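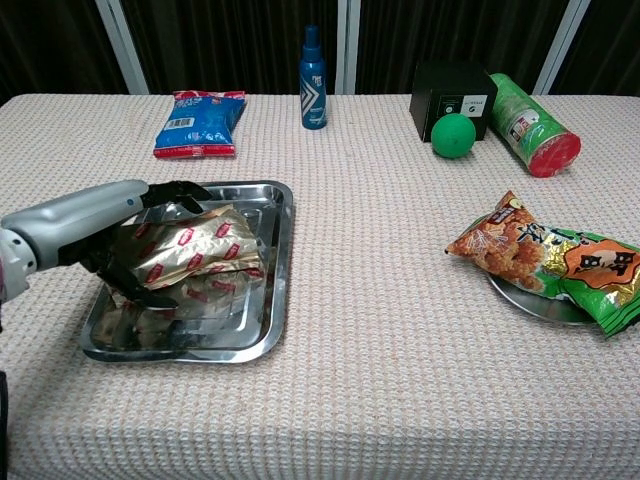 Flesby Allotment and Garden Society
Notes of the April meeting, 7 pm in the back room

Present: Selina Strebel (chair), Jannik Reinholz, Aqeel Tarar, Gerd Haberkorn, Finn Hinrichs (notes). Apologies from the Rieger Lane plots, who were planting potatoes and quite right too.

Selina welcomed everyone and said how lovely it was to see the lane looking so green after such a long, grey winter. The last notes were agreed, once Gerd's name had been spelt properly.

Water. Jannik has been up and down the main path with the plumber and reports that the leak is under the second standpipe, not the first as we all thought. The repair comes to £305. Agreed to go ahead, and Jannik was warmly thanked for giving up his morning. Please keep using water butts where you can until the tap is back on.

Seed order. The order has gone in and came to £80, a little less than last year. Aqeel will have the packets sorted by plot and left in the shed. He still has runner beans to spare if anyone wants them - just knock.

Hedge. We had a long and very good-natured talk about the hawthorn on the north side. Gerd would like it cut hard and Selina would like it left alone for the birds. Settled that it stays as it is until the nests are empty, and Gerd will then bring his long shears.

Open afternoon. Plots will open at 2 pm in June. Finn to paint the sign again, with the arrow pointing the right way.

Any other business. There are 20 bags of leaf mould by the gate, free to members. Aqeel asked whether the compost bays could be labelled - carried over to next time.

Closed at 8.40 pm.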